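Mollel Galleria: Visitor and Shopper Questions
Last updated 2018-07-23

The answers on this page apply to the autumn programme at Mollel Galleria, including the seasonal market, the home and kitchen fortnight and the shopper rewards scheme. Tenants should refer to the separate handbook issued by the Centre Management Office.

When does the autumn programme begin?

The programme opens in the first week of September and continues until the end of that month. The atrium displays may be viewed at any time during normal centre hours. Demonstrations and workshops follow a separate timetable, posted at the Concierge Desk on the ground floor and renewed each morning.

Is there a charge for admission?

Admission to the centre and to all displays in the atrium is free. A small charge applies to certain workshops, payable when the place is booked. The charge covers materials and is not refundable within two days of the session.

What is included in the home and kitchen fortnight?

Participating shops on the second floor will offer reduced prices on cookware, table linen, small appliances and fitted kitchens. Prelis will present its new range of worktops and cabinets, and its staff will be available to discuss measurements and delivery. Reductions are set by each shop and may end early if stock is exhausted.

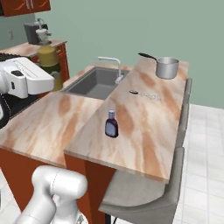 Orders for fitted goods are placed directly with the shop concerned. The Galleria is not a party to the sale and cannot alter delivery dates, although the Concierge Desk will pass on a written complaint where a shopper has been unable to obtain a reply.

How do I join the rewards scheme?

The scheme is operated on our behalf by Promus. Shoppers aged 18 or over may register at the Concierge Desk or by completing the form on our website. A membership card is issued at once and may be used on the same day. Existing members need not register again for the autumn programme.

How are points awarded and redeemed?

Receipts from participating shops should be shown at the Concierge Desk on the day of purchase. A maximum of 4 receipts may be combined in one claim. Points are added to the card when the claim is accepted and may be exchanged for gift vouchers in units of 10. Vouchers are not exchangeable for cash, and change is not given.

Receipts for the following are not accepted: currency exchange, bill payments, parking, tobacco and the purchase of gift vouchers themselves.

My card has been lost. Are my points still valid?

Yes. Please report the loss in person, with proof of identity. The old card will be cancelled and the balance moved to a new one. Points spent before the loss is reported cannot be restored.

Who may attend the workshops?

Workshops are open to all shoppers, subject to space. Children under 12 must be accompanied by an adult throughout. This year's sessions include napkin folding, flower arranging and an introduction to preserving fruit. The preserving sessions will be led by Audrey-Anne MacPherson, whose classes in previous seasons were fully booked; early application is advised.

Places are held until the published starting time and are then offered to those waiting.

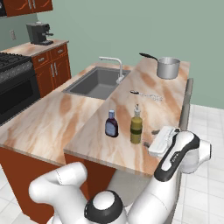
A printed sheet of recipes and instructions is given to each person attending. Further copies may be requested from the Concierge Desk after the programme has closed.

Is parking available?

The car park has 426 spaces on two levels. Shoppers spending the minimum amount shown at the pay stations may have their ticket validated for two hours of free parking. Validation must be completed before payment. Lost tickets are charged at the full daily rate.

Are the displays suitable for wheelchair users?

All public floors are served by lifts, and the atrium displays are laid out with level access. Wheelchairs may be borrowed without charge on presentation of an identity document. Assistance dogs are welcome in all parts of the centre, including the food hall.

May I take photographs?

Photographs for personal use are permitted in the public areas. Tripods, lighting equipment and any commercial filming require written consent, for which application should be made at least 10 working days beforehand. Individual shops may set their own rules inside their premises.

What should I do if I have lost property in the centre?

Items handed in are recorded by our security contractor, Trusance, and kept for two months. Enquiries may be made at the Concierge Desk during opening hours. Perishable goods are disposed of at the end of each day.

Whom should I contact about group visits or press matters?

Requests should be addressed in writing to Brittany Nguyen, Marketing and Events, at the Centre Management Office. Please state the size of the group, the preferred date and any access needs. Replies are normally sent within four working days.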